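Three weeks into the new breakfast routine and I have opinions!

Some background for anyone who just wandered in. My doctor, Aoife Keogh, looked at my blood sugar numbers in April and said the word "prediabetes" in a very calm voice, and I went home and ate toast with jam, because that's how I handle news. Since then I've been trying to sort out my mornings, which were always the messiest part of my eating.

The old way was coffee at 6, nothing until 11, then whatever was in the break room at Derese (usually pastry, usually 2 of them). I figured skipping breakfast was saving me calories. Then I wrote everything down for a while and found one of those 11 o'clock raids came to 563 calories, and I was hungry again by one. Not great.

So now I eat before I leave the house. I aim for 300 calories or a little over, with a decent amount of protein — eggs, or plain yogurt with seeds, or cottage cheese on one slice of the dense rye that my friend Dagim got me hooked on. I did this for 21 days without a miss, and I'm a person who can't keep a houseplant going.

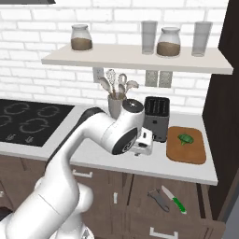
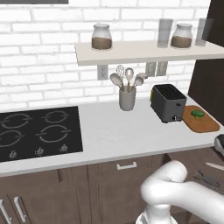
Toaster in the first one, jars and glasses up on the shelf in the second.

What's changed? The afternoon slump is smaller. I still get sleepy after lunch, but I'm not hunting for candy at three. My weight has barely moved, and I was pretty grumpy about that until Aoife reminded me we were watching the blood sugar first and the scale second. Fine. I'm still a bit grumpy.

The weekends are harder. My brother-in-law Stijn makes pancakes the size of hubcaps and takes it personally if you stop at one. I've started having my eggs before we drive over — then one pancake is plenty and everybody stays friends.

Next blood test is coming up soon and I'll post the numbers whichever way they go. Meanwhile, if you have a savory breakfast that doesn't involve eggs, please leave it in the comments. I'm getting very tired of eggs.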